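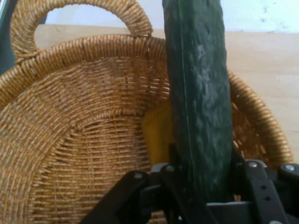
Helpers wanted for home-built kitchen arm, Irley shared workshop

Posted October 2, 2020

We are looking for two people to help finish a robot arm that puts groceries away. One spot is for someone comfortable with small mechanical work. The other is for someone who will run the arm by hand, over and over, while it records. You can apply for either or both.

The project is called Garunix. It started on Reinhold Baumgart's kitchen table in April of last year and moved to the shared workshop in Irley when it got too heavy for the table. Reinhold builds the hardware and Edeltraud Lammers writes the software. We both have day jobs, and the work gets done in the evenings and on weekends.

Where things stand

The arm moves well. The gripper is on its third version, with two black fingers driven by one motor and a small camera at the wrist looking down over them. Most of the current work is with fruit and vegetables going in and out of a basket. Cucumbers are the main test item at the moment. They are long and bumpy, and they tip if the fingers close too high. Bananas are next on the list, then onions, then anything in a bag.

To train the software we want 3,000 recorded picks. We have 300. A pick counts as one full recording from start position to release, whether or not the item ended up where it was supposed to go. Failed ones are kept and labeled.

Spot 1: mechanical helper

You would be working on the gripper and the wrist mount. The jobs waiting are:

- new finger pads, cut and glued, in two thicknesses
- a stiffer bracket for the camera, which shifts slightly when the arm stops fast
- threadlocker on every screw in the finger linkages
- a proper cable run from the wrist to the base - the current one is zip ties

You should be able to use a drill press and a caliper and read a simple drawing. Some experience with 3D printing is useful. We don't care where you learned it.

Spot 2: operator

You would sit at the bench and move the arm with a hand controller, picking items up and setting them down while the software records. It is repetitive. A session runs two hours with a break in the middle. You don't need any background in robots, and it takes most people an evening to get used to the controller. Steady hands help. You will also need to note after each pick what went wrong, if anything, in a shared spreadsheet.

Operators must be at least 18. The arm can pinch, and there is an emergency stop within reach of the chair. We go over it before your first session and you'll be asked to use it once so you know how it feels.

Time and pay

The project runs for 9 weeks. We would like the mechanical helper one evening a week and the operator two. The evenings can be agreed between us, but please be able to keep to them once they're set.

Operators get $26 per session, paid at the end of each week. The mechanical spot is unpaid, but we cover your workshop membership for the full period and you can use the machines for your own projects outside our hours. Parts and materials for the arm are on us.

Whatever we end up with will be published, drawings and code both, and you will be credited by name unless you ask us not to.

Getting there

The workshop is on the ground floor of the old Zinchenko building, with the entrance from the yard. There is parking in the yard after working hours and a bike rack by the door. The space is heated. Masks are required inside and we keep to three people at the bench.

How to apply

Send a short note to Edeltraud through the message form on the workshop's page. Say which spot you want, which evenings you can do, and for the mechanical one, something you have built or repaired. A photo of it is welcome. No resume needed.

We'll invite people to come by and try the arm before anyone commits. If you have questions about the hardware, put Reinhold's name in the subject line and he'll answer.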